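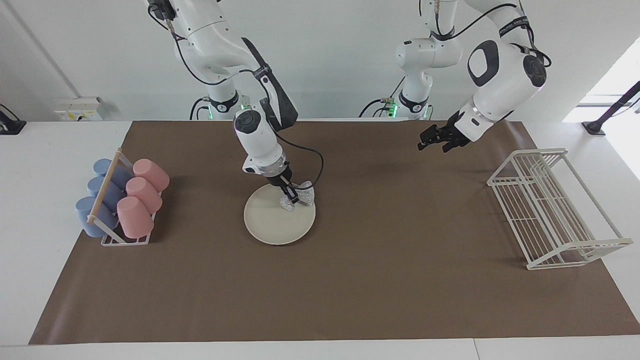

Cell 2, right gripper on the plate, left arm clear of the rack.

Tuesday, Flarkby workshop. Maintenance entry for the two-arm table cell.

The cell was taken out of service at the start of the shift for its routine check. The hours counter on the right arm stood at 3000; the left arm, fitted later, stood at 2000. Both mounting bases were examined and their screws tightened to the figure on the Stemix service card. The base lights show green on both sides.

The finger pads of the right gripper were replaced. Closing force had been set at 22 N for the former pads and was left unchanged. The home position was then taught again, as it had drifted slightly towards the back of the table. The cup rack and the dish rack remain at opposite sides of the mat, and their places are to be checked whenever the mat is changed.

Cable slack at the wrists requires attention. The loop must be long enough for full rotation, but it should not reach the gripper fingers or sweep across the plate. Clips are to be moved one position at a time and the wrist turned by hand through its whole range before power is restored.

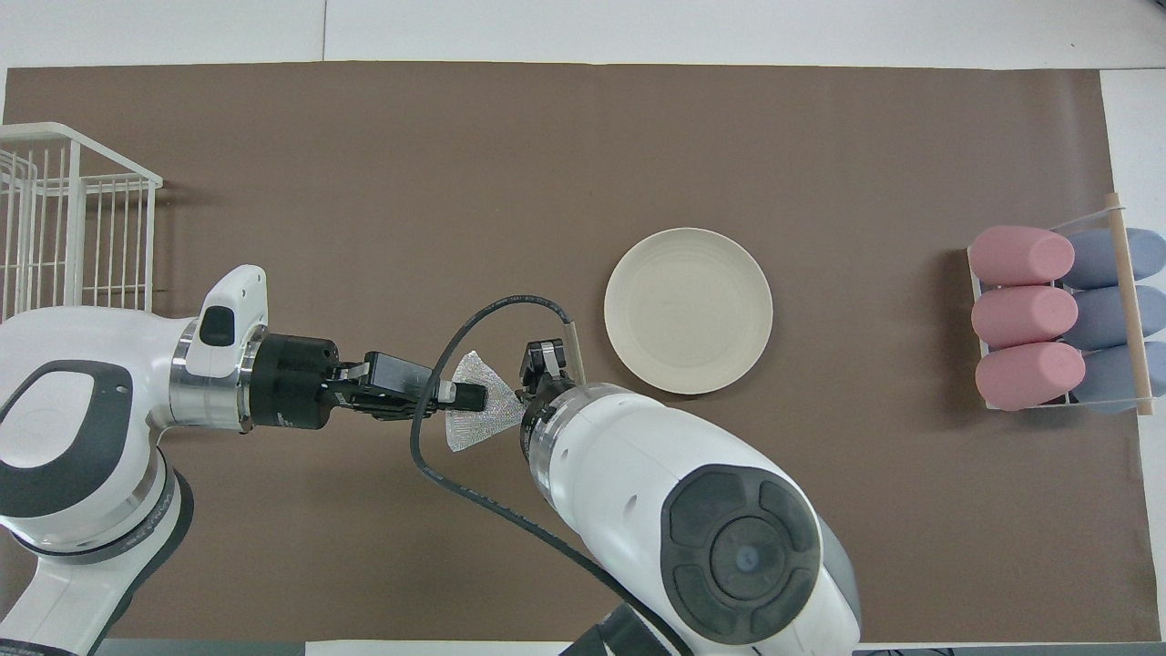

Dae-han Cheon asks that the clip nearest the wrist be left alone until the new cable ties have arrived from Nustadum, and would prefer the speed limit to stay at its reduced setting in the meantime.

Agreed. The limit remains in force and a note has been placed on the controller. The mesh sponge by its black handle is to be retained as the standard soft item for grip checks. Log pages from 177 onwards are kept in the Orakzai binder.

Outstanding: cable ties; second set of finger pads; left wrist bearing, to be listened to at low speed in September.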